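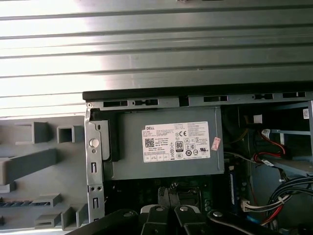
4. First-light setup for the Tendby receiver

Rev. 2021-03-26. Replaces the old section 4, which still had the analog backend in it. If your printout mentions chart paper, throw it out.

Covers getting from a bolted-up dish to a calibrated continuum scan on the Ruppert antenna. Spectral line mode is section 6. Mount assembly is section 2, and you should be done with it. Allow an afternoon. Most of that is waiting for the front end to settle.

4.1 Before you start

You need:

Dish parked at stow. Stow is azimuth 190, elevation straight up.
Tendby front end mounted at the focus, cover on.
Both coax runs, labeled H and V at both ends. If the labels have come off, do 4.3 step 3 before anything else.
Control computer with Inarora installed and the site file loaded.
Fladgate mount controller, powered off.
A sheet of microwave absorber big enough to cover the feed.
The logbook. Paper one.

CAUTION: Mount brake ON and Fladgate main switch OFF before anybody goes up to the focus. The controller remembers its last target and will slew to it on power-up. No warning beep on the older units.

CAUTION: Never point at the Sun with the front end cover off during setup. Sun scans come later, with the attenuator in. See 4.7.

4.2 Power-up order

Order matters. Doing it backward won't break the receiver but you get a bias fault and have to start over.

1. Control computer on. Wait for the login screen.

2. Start Inarora. Let it finish reading the site file. The status line goes to IDLE.

3. Reference oscillator on. Leave it for at least an hour if it's been cold. The lock light comes on much sooner than that -- ignore it, the light only means it's locked, not that it's stopped drifting.

4. Tendby supply on. Bias current should climb and sit still. If it hunts up and down, switch off, reseat the bias connector, try again.

5. Fladgate main switch on, brake still ON. Controller should report the stow position. If it reports anything else the encoders have lost their zero, go to 4.5.

6. Release brake. Listen. A low hum is normal, grinding isn't.

Note: power-down is the same list from the bottom up. Brake first.

4.3 Checking the two polarizations

1. In Inarora open Receiver > Levels. Two bars, H and V.

2. Cover on, attenuators at the default. Bars should be in the green part and close to each other. They will not match exactly. Don't chase it.

3. Swap test. Power off the Tendby supply, disconnect the H cable at the receiver end only, power back on. The H bar should drop. If the V bar drops instead, the runs are crossed somewhere. Fix the labels, not the config file. People have fixed it in the config file and then somebody fixes it again at the cable and then it's wrong twice.

4. Reconnect. Snug by hand, then the torque wrench. No pliers.

5. Write both levels in the log, with the outside temperature.

If one bar flickers when the wind blows it's a connector. Usually the one at the elevation wrap. Flex it gently while watching the bar.

4.4 Setting the observing band

Continuum only here. We stay below the hydrogen line so the Galaxy doesn't put a bump in the total power.

1. Receiver > Tuning. Center frequency 1373 MHz.

2. Bandwidth: leave on NARROW for first light. WIDE picks up a lot more interference, and you want to know the system works before you start arguing with it.

3. Channels: 518. Odd number, we know. The first and last few are thrown away by the flagger and what's left divides evenly for the averaging.

4. Integration time: 13 seconds. Shorter fills the disk. Longer and a single burst of interference ruins too much data.

5. Press Apply. The levels drop out for a moment and come back. If they don't come back, press Apply again. Known problem, second press always does it.

6. Save as a setup file. Use your own name for it, do not overwrite default.

NOTE: Inarora doesn't save the tuning when you quit. Only the setup file does. If you skip step 6 you will be doing this again tomorow.

4.5 Encoder zero

Skip if 4.2 step 5 gave the right stow position.

1. Brake ON. Fladgate main switch OFF.

2. Check that the stow pin drops in cleanly. If it doesn't, the dish isn't at stow, move it with the hand crank until it does. Take the crank OFF afterward and hang it up.

3. Pin in. Main switch on. Brake stays ON.

4. On the controller: Menu > Service > Zero > Accept. It asks twice.

5. Read back azimuth 190. Elevation at zenith.

6. Pin OUT. Then brake off. Then a small test move, a few degrees either way, at slow rate.

CAUTION: Driving against the stow pin shears the pin. That is what it's for, but there's only one spare in the drawer and the drawer gets raided.

4.6 Hot and cold load

This turns the arbitrary counts into a temperature. Do it every session, not only the first.

1. Cover off. Brake on while you're up there, see cautions in 4.1.

2. Hold the absorber flat over the feed, fully covering it. Gloves. A warm hand near the edge shows up in the numbers.

3. Someone at the computer presses Cal > Hot. Hold still until it says done.

4. Enter the absorber temperature when asked. Ambient, in kelvin. If you type Celsius it will take it without complaint and your system temperature will be nonsense.

5. Absorber away, everybody down, brake off. Point at a patch of cold sky, high up and well away from the Galactic plane. Inarora has a list under Targets > Blank. Anything above the trees will do.

6. Cal > Cold. Wait for done.

7. Read the system temperature off the panel, both polarizations. Write them down.

What to look for: the two should be in the same neighborhood, and near what the log shows from last time. A jump on both usually means ground pickup (pointing too low) or water on the feed window. A jump on one means a connector or a dying amplifier. Check the connector first, it's cheaper.

Note: in July the hot load in full sun is warmer than the air. Keep the absorber in the shade until you need it and use the stick-on thermometer on the back of it, not the weather station.

4.7 Pointing check on a bright source

Now an actual thing in the sky. Cassiopeia A, Cygnus A or Taurus A, whichever is well up. They're bright, they're small compared to our beam, and you can't miss them if the pointing is anywhere near right.

1. Targets > Calibrators, choose one. Elevation should be comfortably above the tree line, and not right overhead. Azimuth tracking gets jumpy near the zenith.

2. Press Slew. Watch the dish, not the screen. Hand near the stop button.

3. Wait for TRACKING.

4. Scan > Cross. It does one pass in azimuth and one in elevation and fits a curve to each.

5. Look at the fits. You want a single clean hump on a flat base. Sloping base is okay at low elevation. Two humps is interference, or you have caught the edge of the Galactic plane (Cygnus is bad for this).

6. If the offsets are small press Accept. If they're big, don't accept. Check the clock.

Really, check the clock. A wrong clock looks exactly like an azimuth pointing error. The computer has to be on UTC with time sync running. Daylight saving has nothing to do with it and if the clock is off by exactly one hour you know what somebody did.

7. Slew to a second calibrator in a different part of the sky, repeat 4 to 6. Offsets should now be close to nothing. If the first is fixed and the second is way off, you have a tilt and need the full pointing model, section 8.

Sun scans: front end attenuator IN first. Receiver > Atten > Solar. The level bars will look dead on blank sky, normal. Take it out again after. A whole night got recorded with it in once.

4.8 Interference check

1. Park on blank sky, same place as the cold load.

2. Display > Waterfall. Leave it running through a meal or so.

3. Steady vertical lines: local electronics, probably ours. Turn things off one at a time. Usual suspects are LED lamps, cheap chargers, the network switch with its lid loose.

4. Lines that come and go: radar or aircraft. Can't do anything about those, set the flagger to MEDIUM.

5. Whole band lifting at once: nearby phone, or someone driving up the track. Phones off at the gate please, airplane mode isn't always off.

6. Save the waterfall with the setup file. Comparing it against the next one is the quickest way to spot a new problem.

Keep the doors on the equipment rack shut while recording. With them open the computer clock harmonics come in through the side of the dish -- small, but they add up over a long integration.

4.9 First scan

1. Load your setup file. Check the center frequency and the 13 second integration survived.

2. Scan > Drift. Pick a calibrator that will cross the beam in the next half hour.

3. Dish goes ahead of the source and stops. Leave it. Brake on if there's wind.

4. Record until the trace has come back down to the base level and stayed there for a while. Stopping early is the usual mistake, you need baseline on both sides for the fit.

5. File > Close Scan. Don't just quit, the header isn't writen until the scan is closed.

6. Copy the scan, the setup file and the cal file to the archive disk. All three. The scan is no use without the cal.

7. Stow. Cover on. Power down per 4.2, bottom to top.

8. Sign the log.

If the trace is flat with no source in it: attenuator, cover, clock. In that order. If it still isn't there go back to 4.3 and start from the levels. Fault codes are in section 9.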